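Flididen can-sorting cell: progress report to the Avwood fund, June

Dear all,

Thank you for your patience over this one, and for the kind messages after the spring report, which I passed round and which did everybody a lot of good. You asked for rather more this time about how the cell is kept going from week to week, and rather less about where we hope it might end up, so I have tried to stick to that. I am afraid I do go on once I get started on bearings, so please skip whatever you like.

The short version is that the Flididen arm is back in daily use after 6 weeks of repairs and resetting, the gripper has been rebuilt, and we are inside the budget line you gave us for spares. The longer version begins with the wrist.

You may remember that we had a knock in the last joint, which came and went and was worst first thing in the morning. We had put it down to the mounting bolts, and we spent far too long tightening and re-tightening them. Lutfa Bepari took the wrist cover off in the end and found that the drive belt had lost three teeth along one edge and was riding up on its pulley whenever the arm reversed. The belt came from Kornari and cost very little. The pulley was scored as well, so we changed both, and while the cover was off we replaced the small seal behind it, which had gone hard. The knock has gone. I went and stood next to the arm for a good while just to enjoy the quiet.

The gripper was a bigger job. The old finger pads had worn to a shine in the middle, and a drinks can is an unforgiving thing to hold: squeeze it too hard and it dents, too gently and it slides down through the fingers. We have gone over to a softer pad, glued and pinned, and set the closing force again from scratch using full cans and empty ones. We also found that the two fingers were closing slightly out of step, so every can was being nudged sideways before it was lifted. That took an afternoon with feeler gauges and a great deal of tea. The fingers now meet together, and I have written the settings on a card inside the cabinet door, where the next person will find them.

After that came the tall cans, the slim sort that energy drinks are sold in. They stand higher than an ordinary can and have less to hold on to, and the cell had always been set up with the ordinary shape in mind. Lutfa has added a second approach height for them, and a slower lift — it costs us a moment on each one, and we think it well worth having.

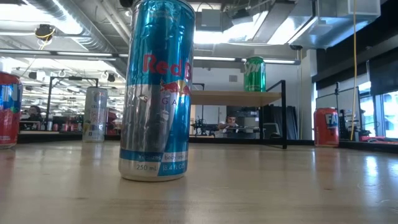 How often does the gripper need setting again now that the new pads are on?

Once every 900 lifts, which we check by closing the fingers on a test cylinder and reading the force, and then adjusting if the reading has drifted.

We arrived at that figure by being rather cautious. The first set of new pads was still within limits when we took it off, and I would like to see a few more sets through before we stretch the interval. The check is quick, and it gives whoever is on a reason to look over the hoses and the cable clips at the same time.

The spares shelf is in much better order. Kanagaratnam supplied the pads, the pins and a spare finger assembly, and sent the wrong length of pin the first time, which they put right without any fuss. We have spent £418 on parts in this period, including the belt and pulley, and the invoices are in the usual folder. I had set aside more than that in case the wrist motor needed to go away for repair, and I should like your agreement to carry the difference over to the next period.

Two things are still open. The cable run along the forearm is a little tight when the arm reaches fully to one side, and I want to re-route it before it begins to chafe. The maintenance log also needs a proper home; it lives in a notebook at present, in several people's handwriting, mine being the worst. Lutfa has started typing it up — she has reached the point where the first belt was fitted, and has already found two entries that explain things we had been puzzling over.

If any of you would like to come and see the arm working, please do. Mornings are best, before ten, and I will make sure the kettle is on.

With warm thanks, as ever, from all of us on the cell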